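The Night Bus to Skarnon

The ticket woman in Keltora slid my money back under the glass and told me the coast train wasn't running. Landslide, three days, maybe four. She said it the way you'd tell someone the soup was off.

I had 17 kilos on my back, a return flight in May and a list of places I'd been adding to for two years. Skarnon was at the top. Skarnon had always been at the top! A lighthouse, a harbor, a cliff path you could walk before breakfast, and a ferry that went out to islands so small they had numbers for names. I wasn't going to miss it over some rocks on a railroad line.

"There's a bus," the woman said, when I didn't move. "But it goes over the top."

Over the top meant the mountain road by way of Parri and Skultwood, 570 kilometers of it, and it left at dusk from behind the fish market. The fare was 865 in the local money. I counted it out on the counter twice and still got it wrong, and she took pity on me and picked out the right coins herself.

I loved that bus at once. It was green, more or less, and it had curtains with tassels, and the driver had wedged a loaf of bread between the dashboard and the windshield. There were students going home on it, and a man with a cello, and a pair of sisters who got into an argument about a cousin's wedding before we'd even left the curb. I got the window seat on the left – the right side for the view, as it happened, for the hour or so that there was any light to see by.

We climbed. The road went back and forth across the mountain like a shoelace, and every time we turned I could see Keltora again, a little smaller, with all its lamps coming on along the river. I pressed my forehead to the glass and grinned like a kid. 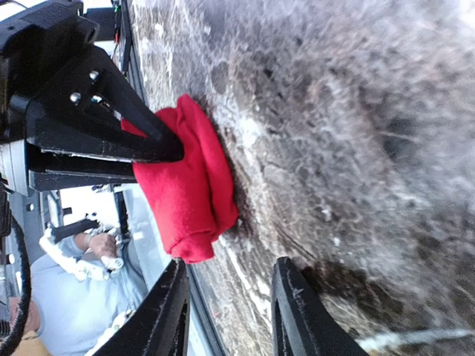
You should get out at Parri and eat, Pauline Heywood told me across the aisle, even if you're not hungry, even if you're asleep, I'll wake you up. The dumplings come out at midnight and they're gone by twenty past.

She kept her word. At midnight she shook me by the shoulder and I stumbled down the steps behind her into air so cold it made my teeth ring. Parri was one street. One side of it was dark, and on the other was a yellow doorway with steam rolling out, and the whole bus was already in line. The dumplings came in a paper cone with pepper and sour cream, and I ate mine standing in the road with my hood up, burning my tongue on every single one. Then I got back in line and bought more.

"First time over the top?" Pauline asked.

"First time anywhere around here. I was supposed to be on the train."

"The train!" She made a face. "On the train you see a lot of tunnel."

She'd been riding this bus since she was a girl, she said, to see her aunt in Skarnon, and later to see a boy in Skarnon, and now mostly to see Skarnon. She drew me a map on the back of my ticket. Lighthouse here, bakery here, don't bother with the big beach, walk on to the next one. She put a cross beside the harbor steps and wouldn't tell me what it was for.

After Parri the road leveled out and the forest closed in. The heater clanked under my feet. The cello man had fallen asleep with one arm around the case, and the sisters had made up and were sharing a blanket. I tried to stay awake for all of it. I wanted the pines going by in the headlights, and the fox that stood on the bank and watched us pass, and the driver tearing off pieces of his loaf with one hand. I wrote some of it down in the dark and later couldn't read a word.

Somewhere past two we stopped at Skultwood, where a boy got on with a crate of live chickens and sat down next to me. 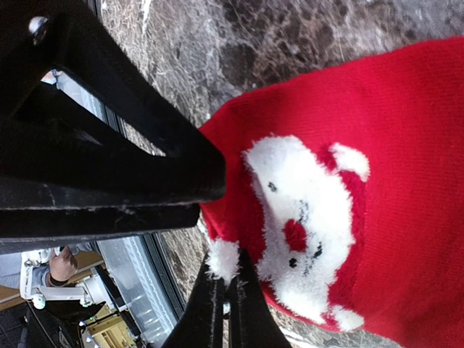
Not by the window, the driver called back to him, they'll want to look out and then they won't settle. So we swapped, the boy and I, and the crate went in the aisle with my coat over it, and the chickens muttered to themselves all the way down the other side of the mountain.

I must have slept then. When I woke up my cheek was creased from the seat and there was gray light in the curtains. People were moving about, folding things, hunting for shoes. Pauline had her hat on already. She leaned over and pulled the tassel back on my side.

The sea was right there! No beach or town in front of it, just the road, a low wall and then all that water, flat and silver, with the islands lying on it one behind the other. Far out at the end of the point the lighthouse was still turning, although it was nearly day.

"Well?" said Pauline.

I couldn't think of anything to say, so I offered her my last cold dumpling, and she took it. We rolled down into Skarnon with the chickens complaining and the driver singing something under his breath, and I had my pack on before he'd found the brake. The ticket with her map on it was in my hand. I went to look for the harbor steps.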